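Home | Procedures | Checklists | Archive | Contact

Bench Checklist for Small Tabletop Arms, Rev. 5
December
By the Stamorik cell safety desk

Scope: low-force arms sorting small parts between a tray and color-coded receivers. Form 1076 applies. Enclosed cells are on a separate form.

1. Base and mounting
Check that the base is seated and does not rock when pushed by hand. Cables must run clear of the reach of the arm.
Comment: pass. Recheck after any change of base plate.

2. Gripper
Inspect fingers for cracks, burrs and play at the pivot. Bracket screws must be tight and marked with paint pen. Keep fingers out of the receivers while servo power is on, including during slow moves. 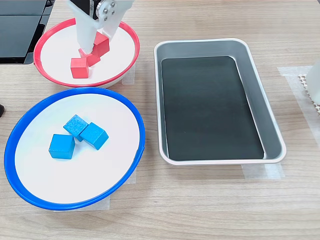
Comment: pass. Paint marks on the bracket screws are to be renewed at the next service. Finger play is measured with power off, never by pushing against a live servo.

3. Placement marks
Receivers and tray go back to their taped positions before each run. Replace tape that lifts or tears. Do not lay new tape over old – the stack raises the edge of the receiver.
Comment: one strip lifting, replaced.

4. Parts and sorting rule
One color per receiver, matched to the rim. A part in the wrong receiver is logged as a fault even if the operator corrects it by hand. Hand correction requires a stop first.
Comment: pass. Log sheet was missing the operator's initials on 2 lines.

5. Stop function
Press the stop with the arm moving at working speed. The arm must halt and stay halted until reset at the panel. Repeat after every 200 cycles.
Comment: pass. The reset was first tried from the software window, which this form does not accept.

6. End of run
Tray empty, arm parked behind the tray, servo power off. Count the parts against the log before clearing the receivers.

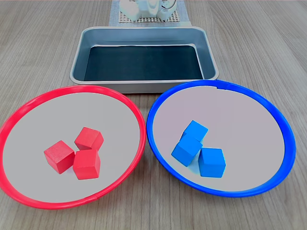
Halonen: Item 6 should put servo power off ahead of the part count. As written, the order is left to the operator, and at Grenoveo we had people counting with the drives still live. I would also split item 5 so that the reset gets its own line and its own initials.

Reply from the desk: accepted for item 6. Item 5 stays as one line until the next revision.

Related items
Clernutell gripper service sheet
Form 1076, notes for operators
Stop test log, blank
Enclosed cell checklist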